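The Town That Keeps Its Drawers Open

When I moved to Jultside, I had two suitcases and one opinion about tidiness, which I had brought from my parents. A tidy home, they taught me, is a home where you see nothing. Everything goes behind a door. My first landlady in Jultside had another opinion. In her kitchen the cupboards had no doors at all, and the string, the candles and the spare keys stood on shelves where any guest could look at them.

I thought she was poor, or had started a repair and stopped. Then I visited the neighbors, and it was the same there.

People in this part of the coast explain it by the boats. Until the harbor at Clidside closed, most families had someone at sea for 20 days at a time, and the one who stayed home had to find the tools fast, also at night. A door was a delay. The harbor has been closed for 43 years, but the habit remained in the houses, the same as the smell of tar remained in some of the sheds.

I have now lived here long enough to have the habit too, and I wanted to understand what it does to a person. So in November I went from house to house and asked to see the shelves. I was received in 44 homes. In most of them I was also given soup.

What surprised me is how little people own when they must look at it. A retired teacher on the hill has 80 books and will not have one more. If she buys a new one, an old one goes to the box at the bus stop. She does not call this a rule. She says that the shelf is full, and a full shelf is a fact, like weather.

Her grandson in Clidside has the opposite problem. He collects cables. They hang from nails in the hallway, sorted by length, and his wife has accepted them up to the bathroom door but not farther. They discussed this border for one winter.

The small things are the hardest. Pens, batteries, tape, the screws which remain after you build a bed. In a house with doors they live in one terrible drawer. In Jultside they stand in the open, in jars and cigar boxes, and lately in clear plastic, which the older people do not like so much. Glass is heavy, they say, and stays where you put it. The younger ones answer that plastic does not break on a stone floor. 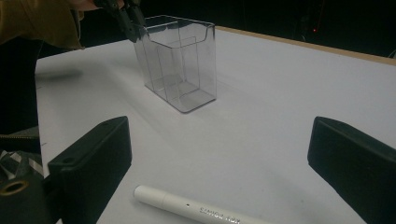 A clear box with an inner divider, and a white marker pen on the table.

The shop Coman, on the square, sells more boxes than bread bins now, and the owner keeps his own receipts in one beside the till. On Monday mornings there is a line. Some customers come with a thing in the hand, a bunch of clothespins for example, and try it in every box before they pay.

The train line from Gisia has brought new families, and they put the doors back. I do not blame them. I remember my own first weeks, how I lay awake and felt that the whole kitchen was looking at me. One couple hung a curtain across the shelves and told me it was only for the dust.

My landlady is old now and I bring her groceries on the way home from work. She does not need to tell me where the rice goes — I can see the empty place.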